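Robots on the returns bench: three weeks in at Nonby
Feb 27, 2026

I popped over to the Nonby site in Trumton this week, because you lot keep asking how the new arm on the returns bench is getting on. Short answer: pretty well, and the people next to it have plenty to say!

The arm does its practising in simulation first (the Skadine software, for those who like to know), and the team watches the runs on screen before anything goes near a real shelf. Awkward shapes get the most attention, things that start narrow and widen as they go up, where the two fingers have to come in low on either side.
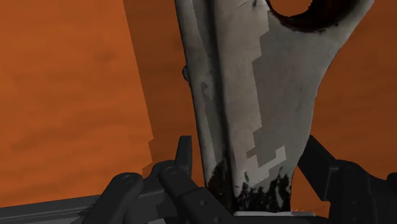 What changes for the bench crew

Until now each shift had 3 people lifting and sorting. From March it'll be 2 on the bench and one at the screens, taking turns, and no jobs are going (I did ask, twice). Nonby handles almost 2000 returns a week, so that's a lot of bending and reaching somebody's back gets let off. The screen job means going through the practice runs and flagging any grip that looks wrong. Gauthier, who supplied the arm, are running the training on site, and it's paid time, hurrah.

Phones are next on the list. They're flat and thin and don't give a gripper much to get hold of, so they'll stay a hands-only job until the crew is happy with the practice runs.

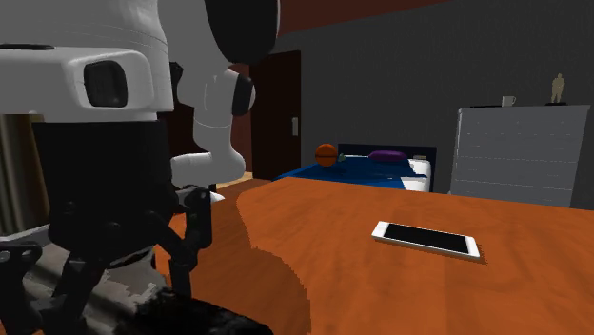 One reader on the late shift wrote in to say the screen turn is a nice sit-down but the hours drag, and she'd like it swapped every 2 hours instead of every half shift. I've passed that on to the site office.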